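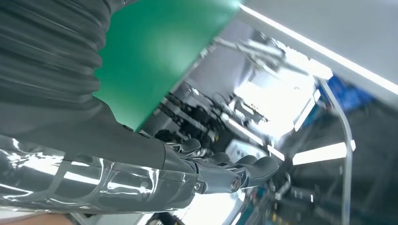 드로켁, 로봇 손 학습용 시연 데이터 수집 과정 공개
"실패도 버리지 않습니다. 버리기엔 너무 많아서요"

로봇 손 제어 소프트웨어를 개발하는 드로켁(Drokeck)은 다관절 로봇 손 학습 프로젝트 '디뭄(Dimum)'의 시연 데이터 수집 현황을 2월 발표했다. 회사가 지금까지 모은 시연은 2,000건이며, 이 가운데 검수를 통과해 학습에 들어간 것은 1,000건이다. 절반이 탈락한 셈이지만 회사 측은 이를 '엄격한 품질 기준'이라고 부르기로 했다.

디뭄은 사람이 로봇 손을 원격으로 움직여 작업을 수행하고, 그 과정에서 나온 손목 카메라 영상과 관절 각도, 조작 명령을 한 묶음으로 저장하는 방식으로 진행된다. 학습 모델은 이 묶음을 보고 다음 동작을 예측한다. 작업은 부품 집기, 손잡이 돌리기, 뚜껑 닫기 등 18종이다. 다섯 살이면 대체로 해내는 일들이고, 드로켁이 가장 많은 예산을 쓰는 일들이기도 하다.

드로켁의 데이터 수집 책임자 타레크 나사르(Tarek Nassar)는 "처음 시연을 맡은 사람은 누구나 멋있게 하려고 한다"며 "그러면 로봇도 멋있게 하려다가 부품을 떨어뜨린다. 그래서 신입 조작자에게는 지루하게 해 달라고 부탁한다"고 말했다. 그는 가장 좋은 시연을 남기는 조작자로 점심 직후의 자신을 꼽았으나, 팀 내에서는 이견이 있다.

손목 카메라 영상의 처리 방식도 이번에 정리됐다. 손목이 크게 돌아가는 구간에서는 화면이 기울고 조명이 하얗게 번지며 배경이 흐려지는 일이 잦다. 초기에는 이런 구간을 모두 잘라 냈다. 그 결과 모델은 조명이 얌전한 곳에서만 실력을 발휘했고, 불행히도 고객사 공장의 조명은 얌전하지 않았다. 현재는 손가락과 대상물의 위치 관계를 파악할 수 있으면 흐린 구간도 남겨 둔다.

검수는 3단계로 이루어진다. 먼저 영상과 관절 기록의 시간이 맞는지 프로그램이 확인하고, 이어 검수자가 작업의 시작과 끝을 표시한다. 마지막으로 시연에 참여하지 않은 다른 조작자가 성공 여부를 판정한다. 자기 시연을 직접 판정하게 했던 기간에는 성공률이 놀라울 만큼 높았다고 한다. 해당 기간의 자료는 전부 재검수 대상이다.

실패한 시연은 별도로 분류해 보관한다. 놓친 물건을 다시 집거나 어긋난 손가락을 고쳐 잡는 대목은 복구 동작을 가르치는 데 쓸 계획이다. 조작자가 포기하고 한숨을 쉬는 대목은 쓰임새를 아직 찾지 못했다. 음성은 저장하지 않는다.

공동 연구사인 게부스(Gevus)는 수집 장비와 저장 소프트웨어 사이의 시간 동기화를 맡고 있다. 게부스의 수석 엔지니어 빌렘 베네시(Vilém Beneš)는 "영상이 관절 기록보다 조금만 늦어도 로봇은 이미 지나간 물건을 정성껏 잡으려 든다"며 "보고 있으면 애틋하지만 납품할 수는 없다"고 밝혔다.

드로켁은 다음 수집에서 물건의 위치와 조명 조건을 매번 바꾸고, 두 손을 함께 쓰는 작업을 추가한다. 수집 도구의 새 이름은 '단코(Danko)'로 정해졌다. 사내 공모에 들어온 다른 이름들은 회사의 평판을 고려해 공개하지 않는다.

디뭄 수집 절차서와 작업 목록은 드로켁 홍보팀에 요청하면 받아 볼 수 있다. 시연 조작자 모집도 계속한다. 관련 경력은 필요 없으며, 같은 뚜껑을 여러 번 닫고도 평정심을 유지할 수 있는 지원자를 우대한다.

문의: 드로켁 홍보팀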